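3.2 Wer schreibt eigentlich die Wandtexte?

Ich gebe zu, dass ich mit einer ziemlich festen Meinung in dieses Kapitel gegangen bin. Wandtexte in kleinen Kunsthäusern hielt ich für Restarbeit, die kurz vor der Eröffnung noch schnell erledigt wird.

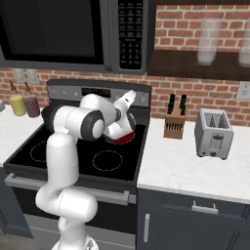
Abbildung 4: Weißer Roboterarm vor einem schwarzen Herd, gerenderte Ansicht.

Ganz so sei es nicht, schrieb mir das Haus Clomia nach der ersten Fassung zurück, man sitze an manchen Texten länger als an der Hängung, und gestrichen werde bis zuletzt. Das hat mich dann doch neugierig gemacht, und ich habe mir die Entwürfe zur Ausstellung »Flomel« schicken lassen (ein ganzer Ordner, herrlich unsortiert!). Von den zwölf Texten lagen neun in mehreren Fassungen vor. Was mir beim Lesen sofort auffiel: Die frühen Versionen reden fast immer über die Biografie, die späten über Material und Format. Bei der Galerie Irance läuft es umgekehrt – dort kommt der Lebenslauf erst am Schluss dazu, meistens auf Wunsch der Leihgeber.

Für den Vergleich habe ich nur Texte herangezogen, die tatsächlich an der Wand hingen, also keine Katalogbeiträge und keine Pressemappen. Die Kershaw-Sammlung musste ich deshalb weglassen, was mich bis heute ärgert, denn gerade dort gibt es zwei wunderbar widersprüchliche Saalblätter zum selben Bild. Ich komme in Abschnitt 4 kurz darauf zurück. Kodiert habe ich satzweise und von Hand, im Mai dann alles ein zweites Mal, und an den Stellen, an denen ich mir selbst widersprach, gilt die spätere Lesart.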